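Frequently Asked Questions About Renting at Stunlow Storage

We get a lot of the same questions at the front counter, and we're always glad to answer them in person, but we thought it might save you a phone call to have them all in one spot. Last updated May 2026.

What sizes do you have?

Our smallest lockers are good for a few boxes and maybe a set of golf clubs. The largest units will take the contents of a three-bedroom house if you stack carefully (and we're happy to come out and look at your plan before you start unloading!). If you're stuck between two sizes, rent the smaller one first. Moving up later is easy, and we don't charge for the switch.

Is the building climate controlled?

The Cordier Street building is, on both floors. We run Humex dehumidifiers there all year, and that's where we'd steer you if you have a piano, paintings, photographs or anything made of leather. The drive-up units out back are dry and well sealed, but they do get warm in summer and chilly in winter, so please keep candles and vinyl records out of them.

Do I have to sign a long lease?

No, we go month to month. We ask for ten days' notice before you leave, and a unit that's been swept out, and then we part as friends.

What can't I store?

No food, including pet food and birdseed, no plants, no propane, no gasoline, no paint thinner, and no tires unless they're on a vehicle. Nothing alive, either. If you're bringing in a mower, please drain the tank at home first.

Do I need insurance?

You do, and many homeowner's or renter's policies already cover things kept off the property, so check yours before paying for more. If it doesn't, our basic plan covers up to $2,000 and you can add it at the counter.

When can I get in?

The gate opens at six in the morning and closes at ten at night, every day including holidays. Your code works at both entrances. If you forget it, we can reset it for you at the office, but we'll need to see your ID, even if we've known you for years.

Can I have packages delivered to you?

Yes, up to 300 pounds per delivery. Put your name and unit number on the label, and we'll sign for it and call you when it arrives.

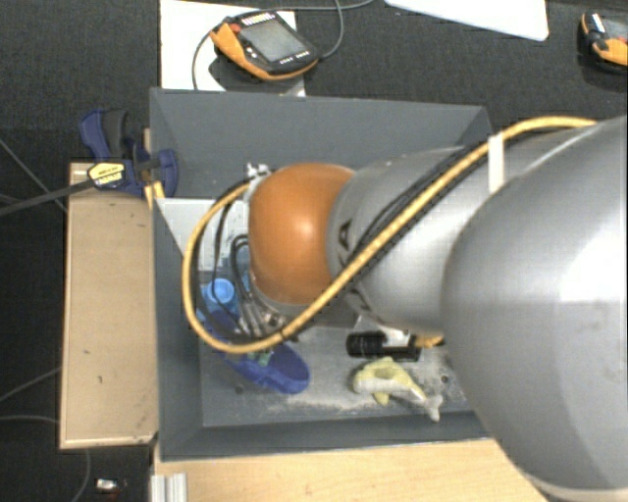

Please come pick it up within five days if you can, as the package room fills up fast, especially in March when everybody seems to be moving at once.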